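Chapter 8
Comparing End Effectors and Controllers on a Fixed Task

Chapter 7 treated the arm as a chain of links with known limits. This chapter takes the arm as given and asks which gripper and which controller should go on it. The question comes up in every project, and it is usually settled by what happens to be on the shelf. A comparison that can be repeated by someone else takes more care. The reader should be able to plan one by the end of Section 8.6 and to recognize a bad one well before that.

8.1 What is being compared

A trial has at least four parts that can change: the arm, the gripper, the controller, and the cameras that feed the controller. A comparison changes one of them and holds the other three. When two change together, the result belongs to the pair and can't be split afterward, however many trials are run. Much of the early work at the Burkside lab had this fault. A new gripper arrived with its own driver, the driver ran its own control loop, and the gain was credited to the fingers.

The term task, as used in this chapter, means a starting state, a goal state, and a time limit, all written down before the first trial. The term scene means everything the arm can see or touch, including objects that play no part in the task. Students tend to define the task with care and leave the scene to chance. For grasping on a bare bench this does little harm. In a kitchen, where wall fixtures and tall objects limit the approach, it decides the outcome. 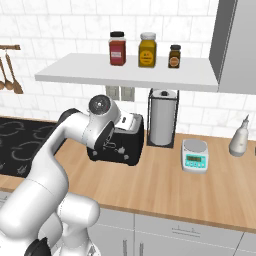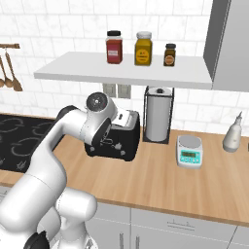

The kitchen scene in simulation, with the arm at the toaster in both renders.

Controllers differ most in how they behave near contact, and the choice of test object should bring that out. Two controllers are carried through this chapter. The first, called Dundari in the problem sets, is a position controller with a fixed stiffness. The second, Shen, is an impedance controller whose stiffness is set for each axis. In free space the two are hard to tell apart. The toaster was chosen as the target since it stands on the counter with a paper towel holder directly to its right, so an error in that direction has something to run into. A wrist that comes in too far to the right will be stopped by the holder before the controller reports a fault. The open counter in front makes a poor test of the same error, and trials that approach only from there should be listed separately in the results.

The scene is held fixed by loading it from one file at the start of every trial. The arm begins from the same joint angles, and the random seed is stored with the result. Each controller is run 2000 times on each gripper. Runs are cheap in simulation, and the temptation is to stop when the numbers look settled. The count should be set in advance and kept.

8.2 What to record

Success or failure is the least useful number a trial produces. It hides the near misses, and it treats a slow, clumsy grasp the same as a clean one. At a minimum, record the following for each run:

Time from start to first contact
Peak force at the wrist
Distance between the planned and actual grasp point
Any contact with an object other than the target
Final state, with the reason for stopping

The fourth item is often left out. Danuta Wysocka's group at Multville logged it from the start and found 47 runs marked as successes in which the arm had pushed a neighboring object out of place on the way in. The goal state had named only the target. Under the wording of the task these runs had passed, and the group reported them that way, with a second table in which they failed. Both tables are given in Section 8.5 — the ranking of the two grippers is reversed between them.

8.3 Camera placement as a hidden variable

A controller that uses vision is tested together with its cameras, whether or not the report says so. A view that sees the target clearly at the start may lose it once the forearm swings over. Iara Lucero's method, followed here, is to compute for each time step the share of the target visible to each camera and to store it beside the force data. Failures can then be sorted into those that began while the target was in view and those that did not. Only the first kind says much about the controller.

Exercise 8.1 asks the reader to apply this sorting to run 1818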